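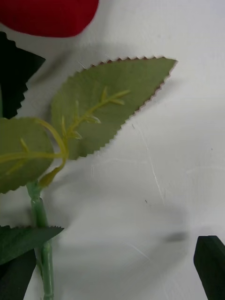
Dulville plant to sort and repair artificial roses

Zenus, the artificial flower maker, will open a return and repair line for fabric roses at its Dulville plant in February. The line takes up a former packing room on the ground floor and is rated for 400 stems per shift. It will handle stock coming back from rental customers, mainly hotels, banquet halls and window display firms.

Until now, returned roses were checked by hand at the Talpur warehouse, and any stem with a visible fault was scrapped. The company says most of those faults were in the leaves. The bloom, which makes up most of the cost of a stem, was often still fit for use.

The leaf on a fabric rose is a simple assembly. A blank is stamped from stiffened green cloth with a zigzag die, which gives the saw-tooth outline. A molded plastic vein, made as one piece with a center rib and short side branches, is fixed to the face of the blank. The lower end of the vein joins the stem. The vein holds the leaf in shape, and it is also where most of the stress goes when stems are packed in bulk.

Three fault types account for nearly all of the rejects. The first is vein lift, where the tips of the side branches come away from the cloth. The second is a frayed margin, found mostly on the long outer edge of the larger leaves. The third is color drift between leaves on the same stem, as pale leaves and dark leaves come from different dye lots and do not fade at the same rate. A mix of shades is part of the design on several Zenus patterns, so drift is judged against a reference card for the pattern and not by eye alone.

Stems on the new line are laid flat on a white work surface under even light. White was picked after a trial with gray and black mats. Dark green leaves were hard to read against black, and the pale sage shades lost their edge detail against gray. Each stem is turned once so that both faces of the leaves can be checked, then routed to one of four bins: reuse, leaf swap, clean or scrap.

Leaf swap is the main new step. The old leaf is clipped at the joint, and a new one with its vein already attached is pushed over the stub and crimped. The replacement sets are made by Pamisness, which also supplies the vein moldings for new production. An opening order of 3000 sets covers 16 rose patterns in three leaf sizes. Patterns no longer in the catalog will not be repaired – those stems go to reuse or scrap only.

Blooms are not taken apart. Petals with loose threads are trimmed, and dusty ones are cleaned with low-pressure air. Wet cleaning was dropped during the trial after red fabric bled onto neighboring petals on some 1000 test stems. The company has kept a small wet station for white and cream patterns, where the dye problem does not come up.

Repaired stems will go back into the rental pool with a green tag on the lower wire. They will not be sold as new. Rental rates stay the same for now, though customers who return stems in the original divided cartons will get a credit on their next order. Stems sent back loose in bags will still be accepted, with no credit.

The Talpur warehouse keeps its role as the first drop-off point. Cartons will be scanned there and sent on by truck to Dulville every Thursday. Customers within the Dulville delivery zone may bring cartons straight to the plant's side dock between 8 a.m. and noon.

A second phase would add peonies and hydrangeas. Hydrangea heads use a different leaf joint, with the wire running up into the cloth, and the current crimp tool does not fit it. Zenus has not set a start time for that work. The printed fault guide for roses will be sent to rental customers with their next invoice, and copies will be kept at both sites.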